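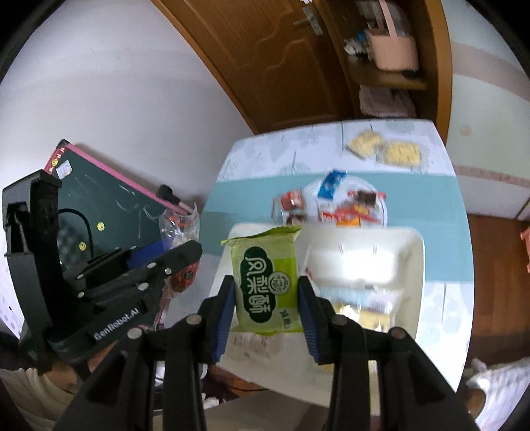 Page last changed: 2 Feb 2023

Unit 4 — Setting out a shared snack table

Welcome back, everyone, and I hope January was kind to you. In this unit of the Prunar hospitality course we turn to the humble plate of wrapped snacks, which I'm afraid I can talk about for hours.

Start with the cloth. A pale one with a bit of colour, like the teal stripe on ours, makes a plain white plate look quite cheerful. Next come your dishes. I like a round plate for the mixed pile and a shallow tray beside it for the extras, so that people on both sides have something within reach.

When you build the pile, stand a small packet or two upright at the back and lean the others against one another, with different colours side by side — reds next to blues, oranges next to browns. Go slowly and step back now and then. Keep the printed side of each packet facing out where you can.

For next class, please plan a table for 60 guests at the Ovau hall, on a budget of $167. Bring a rough sketch and your shopping list, and leave your spare packets in their bag until we need to refill.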